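Kurnolstead Community Noticeboard: Events and What's On
Thread: Pastholm Lantern Evening — revised arrangements
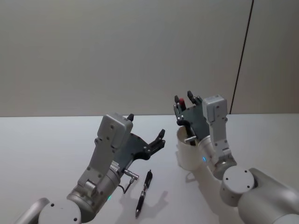
Original notice
Posted by KurnolsteadEvents

Members are advised that the Pastholm Lantern Evening will proceed on 14th May. Gates open at 5.30 pm. Entry is free, although registration is required for the children's workshop in the Avitz Pavilion. Attendance on the foreshore is capped at 2000. The Tsuchiya Drummers will perform after the procession.

Replies

harbourside_parent
Could the organisers please confirm whether prams are permitted on the procession route? The April notice stated that they were not.

KurnolsteadEvents
Prams are permitted. The April notice referred to the former route along the jetty and has been withdrawn.

Pastholm3685
I wish to register an objection to the cap. The foreshore has accommodated larger gatherings without incident, and families travelling from out of town may be refused entry.

gumleaf_rd
I respectfully disagree. Last year the queue for the toilets extended to the car park, and the footpath was impassable with a wheelchair. A cap is overdue.

Pastholm3685
The previous difficulty was one of amenities. Additional toilets would have been the proportionate response.

KurnolsteadEvents
Both views are noted. The cap is a condition of the foreshore permit and will remain in place this year. Up to 3 shuttle buses will operate from the Kurnolstead oval — no parking is available at Pastholm itself.

harbourside_parent
Thank you. Is the sausage sizzle cash only?

KurnolsteadEvents
Cards will be accepted.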